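The Takeaway Cup, and Everything It Leaves Behind

How a paper bag, a plastic lid and the walk back from the café became part of the working day

There is a moment in the morning, somewhere close to eleven, when I stop being any use at all. The emails have been answered (the easy ones, anyway), the post has come, and I begin to think about the café at the bottom of Dorthorpe high street with the kind of longing other people keep for the seaside. It's a small place called Ridholm, with a bell on the door and a window that steams up from October until April, and for years I have walked down there, bought a coffee and something in a bag, and carried both back up the hill to my desk.

I've been thinking about that walk lately, and about the things I carry on it. We talk a great deal about coffee. We talk about beans and milk and whether a flat white is really just a small latte with airs. We hardly ever talk about the cup, the lid and the bag, which are after all the parts we hold in our hands, and the parts that are still sitting there at four in the afternoon when the coffee is long gone.

The lid is the bit I have come to love, in spite of knowing I probably shouldn't. Pick one up and turn it to the light and there is a whole page of writing on it, pressed into the plastic in the same colour as everything else, so that you'd never notice it in the ordinary way of things. There's a warning that the contents are hot, usually curved to follow the rim. There are numbers, which I suppose mean something to the people who make lids, and often a little raised emblem that nobody at the café can explain. I asked once. The girl behind the counter turned the lid over twice, very kindly, and said she'd always thought it was a leaf.

A good lid goes on with a click. You press round the edge with your thumb, a bit at a time, and you feel it take hold. A bad one goes on nearly all the way, and you find out which part it missed when you're halfway up the hill and your cuff is warm. I now press mine down twice before I leave the counter, and I turn it so the opening is well away from the seam in the side of the cup, where a drip will always find its way out if you let it. My mother taught me a great many useful things, but that one I had to learn by myself, in a pale coat.

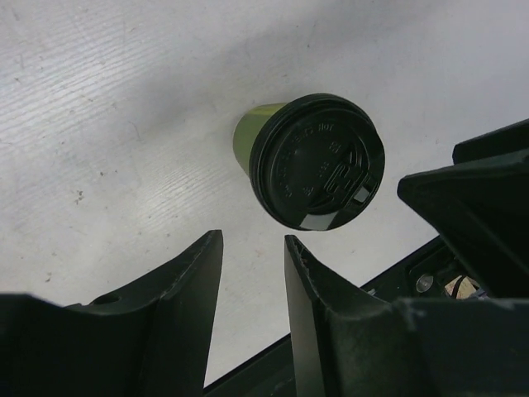
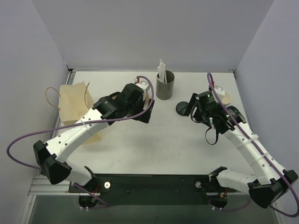
Then there is the bag. I have a weakness for a plain brown paper bag that I can't altogether defend. It's the sound of it, partly, and the way the top folds over on itself, once and then again, as though whatever was inside had been properly tucked in. A bun in a plastic box is a purchase. A bun in a paper bag feels like something someone has packed for you, even when you've just paid for it and the person who packed it was talking to the next customer at the time.

Bags have their limits, of course. Anything with butter in it will show through by the time you're home, and anything with icing will attach itself to the inside and have to be scraped off with a knife (I have been known to skip the knife). For a while Ridholm tried a waxy sort of bag made by a firm called Skomix, which kept the grease in beautifully but wouldn't stay folded, and we regulars grumbled until the old ones came back. I felt a little guilty about that. They had ordered 909 of the things, and they were handing them out with loaves well into the spring.

What happens next is the part I'm worst at. I put the bag and the cup down on whatever flat surface is nearest, and there they stay. My desk has a pale top that shows every crumb and scuff, and by midweek it tells you all about my week so far. One Wednesday I cleared it properly and found more than 10 paper bags, each crumpled in its own way, along with a stack of lids I had apparently been saving. What for, I couldn't tell you. I think I had seedlings in mind.

Since then I've tried to be better, and I have arrived at a few habits that seem to be holding. The bag, if it's clean, is smoothed flat and goes in the kitchen drawer, where it will do for mushrooms, or for ripening a hard pear, or for carrying a sandwich on some later day when I'm feeling organised. If it's greasy I tear it up for the compost. The cup gets a rinse straight away, before the dregs have a chance to dry into that brown ring at the bottom, and the lid comes off so the two can go their separate ways. Our council is particular about lids, and yours may be particular about something else entirely, so it's worth looking up.

I do own a proper cup, I should say. It's a sturdy green one called a Javier, a present from my sister, and it keeps coffee hot for far longer than I have ever needed it to. Ridholm knock 17 pence off if you bring your own. I remember it perhaps three mornings out of five, and on the other two it sits on the draining board looking reproachful while I'm already at the door with my scarf on. Leaving it by my keys has helped. Putting it in my bag the night before helped even more, until the night I put it there with the lid off and half an inch of tea still in it.

There are 13 steps from the pavement up to my front door, and by the time I reach the top I have usually got the cup in one hand, the bag between two fingers of the same hand, and the key in the other. It takes a bit of doing. I could put everything down on the wall, like a sensible person, and unlock the door with both hands free. But the bag is still warm at that point, and the coffee is just cool enough to drink, and I would rather like to get inside and sit down with them before the telephone starts up again.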